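Gedier Users List
Subject: Re: Re: two-arm packing cell, right arm drifting after a cable change
From: Leilani Mahmoud
Date: 6/27/22

Hello Said, hello everyone,

I've been meaning to answer this properly for a while, and since I spent most of the morning on my knees beside our own cell at Miltberg with a flashlight in my teeth, I figure I'm in the right frame of mind for it. Apologies in advance for the length. Ehab Lahlou tells me my emails should come with a table of contents!

For anyone who wasn't around in May, when I first wrote about this: we run a small table with two arms bolted along the near edge, and the job is bagging drinks, cans and bottles both. The bag stands open on the right half. The right arm works over it nearly all the time, and the left one goes after whatever is out on the table. It doesn't sound like much, but the right arm spends its life folded up high and bent inward, and that is hard on a cable. Ours comes off the wrist, goes over in a big arch, and then runs down the long link under white ties. I'm fond of that arch. We went through several worse ideas before we got to it.
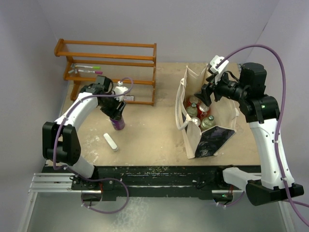 Said Abdelaziz wrote:

> We changed the wrist cable on our right arm and ever since then the
> gripper comes down a little to the outside of where it should. It is
> fine at the start of a run and then creeps. I have redone the zero
> twice. The left arm is perfect with the same settings, so I do not
> believe it is the software. The new cable is the same type but I will
> admit we tied it down more tightly than the old one, as it was
> flapping about and catching the wall. Could a cable really push an
> arm around? Also, how often do people here change their finger pads?
> Ours look terrible but they still seem to hold.
>
> Said

Yes, it really could, and I'd bet my lunch that's what you've got. A small arm like these doesn't have a lot of strength to spare at the wrist, and a stiff cable tied short acts like a spring. The arm gets where it's told, more or less, and then the cable leans on it. Redoing the zero won't help you, I'm afraid, and it may even make things worse if you do it with the arm tucked in, because then you've measured the lean and saved it as the truth. We did precisely that with ours and chased our tails for days before Štefánia Šťastný walked by, lifted the cable off the elbow with one finger, and watched the gripper move. I still hear about it.

So, what I'd do, in the order I'd do it. Power off before you touch any of the ties, please.

Step 1. Undo the ties, starting at the wrist

Cut them all the way down to the elbow but leave the ones at the base alone. Have somebody hold the gripper while you do it. Then move the arm by hand through the worst pose you use, which for us is reaching over the back of the bag, and watch where the cable wants to go. Let it go there. You'll be tempted to make it tidy and I'd ask you to resist.

Step 2. Tie it again, on the long straight link only

Never tie across a joint. Leave 300 mm free between the wrist housing and the first tie. It'll look like far too much and it will stick up in a big silly loop, and that's fine. I leave the ties loose enough that the cable can slide through them if I tug, and I turn the cut ends outward so they can't rub. At the bottom, check that the cable has its own loop before it heads under the table. If it's catching your wall, try rolling the wrist the other way in the approach before you reach for another tie.

Step 3. Zero it with the arm out in the open

Stretch it well away from the bag and the wall, zero it there, and then write the numbers on a piece of tape on the base. We had 146 on the shoulder before and it has been within a count or two ever since. If yours jumps by a lot after the ties come off, there's your answer.

Step 4. Check the grip from the wrist view, with glass

I never trust a can for this. A can is forgiving; the sides give a bit and you think everything is lovely. I use a glass bottle with a crown cap and look straight down on it from the wrist camera. The cap ought to sit between the fingertips with both tips touching the glass at the same height. If one tip gets there first, the bottle tips as it lifts, and by the time it's over the bag it's leaning on its neighbors. Our fingers are scraped pale in places and I don't worry about that one bit. A scrape is only a scrape. What I look for is a shiny flat patch at the tip, where the grip is.

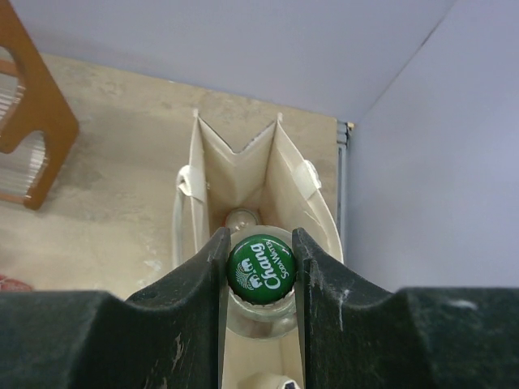
Step 5. Run it slowly, then run it long

Set the speed to 50 percent for the first few bags and stand there with your hand near the stop button. Then let it go at full speed and come back after a good long stretch, because the creep you describe needs time to show. The last time we did the whole procedure I let ours go 799 picks before I looked at the zero again. You don't need that many! I had gone to lunch and then gotten talking with Lahcen Farouk in the parking lot.

Your question about the pads

We use the Serketti ones, the plain kind without ribs, and we change both fingers together even if only one looks bad. I used to go by the calendar and I've given that up. Now I go by the shiny patch, and by whether a bottle turns in the grip when I give it a gentle twist with the power on and the arm held still. If it turns, new pads. If they're ugly and the bottle stays put, leave them be. New pads are a hair thicker than worn ones, so please go back and do Step 4 again after you fit them. I skipped that once and had a rather sticky afternoon with a mop.

One more thing, about the wires down by the base mounts. The thin ones don't like being kicked, and when you're crawling around under there with side cutters they're very easy to snag. Ours had a plug that had worked halfway out and gave us a fault that came and went for weeks. Push on every connector with your thumb while you're down there.

Said, do write back when you've had the ties off, and tell me how far the gripper moved. If it didn't move at all then I owe you an apology and I'd start looking at the elbow bolts next. Ours take a hex key that is always missing, so I've taped one under the table.

Warm wishes to all of you,
Leilani

P.S. Does anyone still have the old Abdel Rahman sheet with the bolt torques on it? My copy has soda on it and I can't read the second column.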